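Blocks, Balls and a White Tablecloth

I have a new favorite thing and it is, I'm almost embarrassed to say, a bag of children's blocks. Plain painted shapes, the kind you had in kindergarten if your kindergarten was a nice one. I've been playing with them for most of January and I have opinions now!

It started at the big flea market in Flullham. I was there for a lamp (did not find a lamp) and there was a crate under one of the tables with a lid that said Edar in faded print, and inside it was a whole jumble of cubes, cylinders, arches, and a few balls rolling around loose at the bottom. The woman selling it wanted to get rid of the whole crate and I wanted to be the person who took it off her hands. There were over 200 pieces in there. I carried it back to the car hugging it like a dog that didn't want to go to the vet.

At home I washed everything in the sink with a bit of dish soap and laid it all out on towels overnight. If you ever do this with wooden blocks, don't soak them. A quick wipe with a damp cloth, then a dry one, and turn them over before you go to bed. Mine came out fine apart from one arch that had already split along the grain, and that one lives on my windowsill now holding up a postcard.

Then came the sorting, which I loved even more than I expected. I tried it by shape first, then by color, then by size, and color won by a mile. Red is my biggest pile. Green is the smallest, and it's mostly balls, and I keep finding them under the couch.

My friend Nandi Fourie came over while I was in the middle of all this and sat down on the floor without even taking her coat off. She teaches little ones and she told me about a game she plays with them: put out three shapes, let everyone have a good look, then they close their eyes and you move one. What changed? We played it for an hour, two grown women with a pot of tea, and she beat me every single round. I blame the tea.

The thing I learned from her game is that three is plenty. I'd been dumping out the whole crate every time, and it's a lovely sound, but then you just stare at the heap. With three pieces you start noticing them. A cube is so solid and sure of itself. A cylinder standing on end always looks a bit nervous. And a ball is trouble, obviously, but put it on a piece of cloth and it behaves much better than it does on bare wood.

So yes, cloth. White is the best one I've tried. I went through a checked tablecloth and a gray blanket before that, and the checks made my eyes go funny, but on white a red block just sings. You get those soft little shadows too, and the color seems twice as bright. 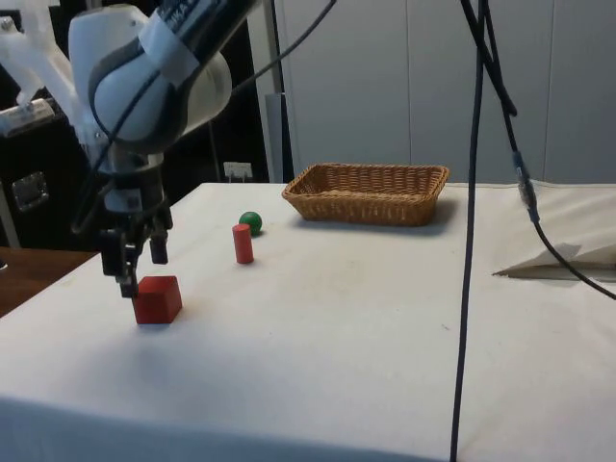

I like two reds and a green. Same color, different shape, and then one small round thing to upset the balance. I've also tried it the other way, with two balls and a cube, and it never sits right for me. Spacing matters more than I would have guessed. If they're all in a tight bunch it looks like something waiting to be put away, and a slanted line going back across the table is much nicer to look at.

Next I want to try yellow. There's a toy shop called Magagula near my sister's place that sells single blocks out of big glass jars, and she has promised to pick me out a handful. I asked for cones if they have them. Do any of you know if cones are hard to find? There wasn't a single one in my crate and now it's all I can think about.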